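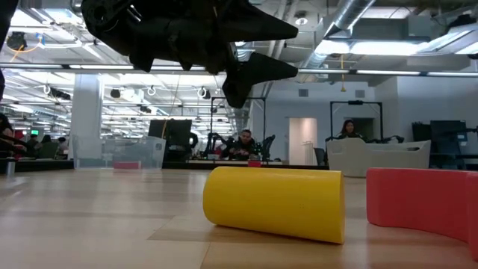

Rumors & Leaks

Re: Skirner building set, 2,261 pieces?

I've read the thread twice and I still don't see what we have apart from one blurry retailer listing. The earlier message said:

> The MacAulay listing went up last night and came down within the hour.
> Skirner set, 2,261 pieces, May release, 27 minifigures. Has to be the
> Indham fortress from the second season. Preordering the minute it opens!

Maybe. But a listing that vanishes in an hour can be a placeholder somebody filled in with junk, and MacAulay has done that before. Their Fomen cruiser was up with a piece count of 600 and shipped as a little desk model with 97 parts.
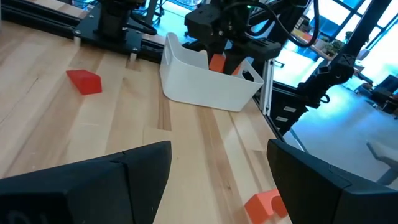 The minifigure number bothers me most. Can anyone name that many characters who set foot in the fortress? I get to nine, and that's counting the guard captain twice because he changes helmets. If the rest are plain soldiers I'd expect the price to be a lot lower than what people are quoting.

Then there's the "second season" part. As far as I can tell that came from a poster on the Fomen board, who got it from this list – so we're now quoting ourselves as a source.

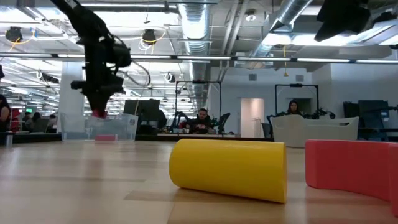

Posted by the Indham Skeptic
Monday, January 27, 2025

If anyone saved the full page, with the item number showing, please send it to the list. A cropped thumbnail won't do. I'd also like to know if the listing gave an age range, as the Skirner sets have always carried one and nobody has mentioned it. Until then I'm keeping my money, and I'd leave the May date off the release calendar.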